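발표 노트: 컵 하나를 옮기는 로봇, 우리 동아리의 한 학기
Demevier 로봇 동아리, 학기말 발표용 (말할 때 천천히!) 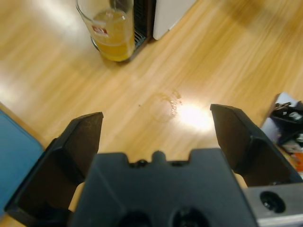 안녕하십니까. 저는 동아리에서 데이터와 학습 부분을 맡았습니다. 한국어로 긴 발표를 하는 것은 두 번째입니다. 제 말이 빠르면 손을 들어 주십시오.

슬라이드 1. 과제 소개
우리 과제의 이름은 Drodley입니다. 목표는 간단합니다. 로봇 팔이 음료가 든 유리잔을 잡고, 쏟지 않고, 정해진 자리에 내려놓는 것입니다. 처음에는 한 달이면 충분하다고 생각했습니다. 그 계획표는 지금도 동아리방 벽에 붙어 있습니다.
(여기서 잠깐 쉬기)

슬라이드 2. 손목 카메라
우리는 손목 카메라의 영상을 학습에 사용했습니다. 화면 아래쪽에는 항상 검은 그리퍼의 두 손가락이 보입니다. 손가락이 벌어져 있을 때 그 사이로 보이는 책상 면이 중요합니다. 잔이 아직 멀리 있으면 화면 위쪽에 일부만 나옵니다. 그러면 모델은 잔의 높이를 알기 어렵습니다.
천장에 카메라를 하나 더 다는 방법도 의논했습니다. 그러나 팔이 잔을 가리는 경우가 많아서 이번 학기에는 하지 않았습니다.

슬라이드 3. 빛과 물 자국
제일 고생한 부분입니다. 나무 책상은 조명을 강하게 반사합니다. 밝은 점이 그리퍼 바로 앞에 생기면 모델이 그쪽으로 손을 뻗는 일이 있었습니다. 유리잔은 투명하니까 뒤의 물건도 같이 비칩니다. 노란 음료를 넣은 잔은 빈 잔보다 찾기가 쉬웠습니다.
책상에 남은 동그란 물 자국도 문제였습니다. 사람에게는 그냥 자국이지만, 모델에게는 잔의 바닥과 비슷한 모양입니다. 우리는 자국을 닦은 책상과 닦지 않은 책상에서 모두 데이터를 모으기로 했습니다.
(질문이 나오면: 편광 필터는 시험하지 않았다고 대답할 것)

슬라이드 4. 데이터
11월까지 시연을 786개 모았습니다. 그중에서 학습에 쓴 것은 474개입니다. 나머지는 시작 위치가 잘못 기록되었거나, 조작하는 사람이 중간에 멈춘 것입니다. 기록 프로그램은 Qin이라는 이름으로 우리가 직접 만들었습니다. 초기 버전은 저장 버튼을 두 번 누르면 앞의 파일을 지웠습니다. 그래서 첫 주의 기록은 거의 300개가 없어졌고, 위의 숫자에는 들어 있지 않습니다.
(숫자를 읽을 때 틀리지 않기. 칠백팔십육, 사백칠십사)

슬라이드 5. 그리퍼 조정
손가락은 평행으로 움직입니다. 안쪽 면이 평평해서 둥근 잔을 잡으면 닿는 면적이 작습니다. 힘을 세게 하면 잔이 걱정되고, 약하게 하면 미끄러집니다. 우리는 닫는 속도를 세 단계로 나누었습니다. 마지막 단계가 가장 느립니다. 이 설정은 아직 손으로 바꾸어야 합니다.

슬라이드 6. 책상 정리에 대하여
심사하시는 분이 중간 발표에서 물어보셨습니다. 왜 책상을 비우고 하지 않습니까? 우리는 일부러 주변 물건을 남겼습니다. 빈 책상에서만 배운 모델은 옆에 상자 하나가 생겨도 움직임이 이상해졌습니다. 다만 물건의 위치를 매번 적지 않은 것은 우리의 실수입니다. 나중에 실패한 원인을 찾을 때 많이 불편했습니다.

슬라이드 7. 다음 학기
Uston 학생 대회의 가정용 작업 부문에 나가려고 합니다. 그 전에 할 일은 다음과 같습니다.
다른 모양의 잔으로 다시 시험하기
저녁 시간, 창문 빛이 없는 상태의 데이터 추가하기
Qin에 주변 물건을 적는 칸 만들기

(시연 영상을 틀기 전에 소리를 끌 것. 영상이 안 나오면 슬라이드 5로 돌아가서 그리퍼 설명을 조금 더 하기)

질문을 받겠습니다. 어려운 단어가 있으면 제가 다시 여쭤볼 수 있습니다.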